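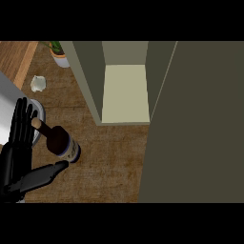

2. Method

Our group wanted to know whether the colour of a bottle changes how quickly olive oil goes stale. Drirkon Foods gave us the oil and Holitz Glass gave us the bottles, and neither has asked for our results, which may tell you something.

We filled 4 brown bottles and 4 clear ones, corked them, and left them on the windowsill of the Bednarek Building for 20 days in July. July in Ballarat is not known for its sunshine. Rhea Navarro pointed this out on day 2 and was thanked for her input.

Tasting was done blind at 3 pm by a panel of up to 15 classmates, depending on who had been promised bread. Each taster scored the oil for smell, flavour and aftertaste.

3. Results

Oil from the clear bottles was marked down for smell, with "crayons" the favourite remark. Oil from the brown bottles scored better, though one taster gave every sample full marks and asked for more bread. We kept his scores in.

4. Limits

The windowsill sits above a heater. We learnt this on the last day, when it was switched off for repairs.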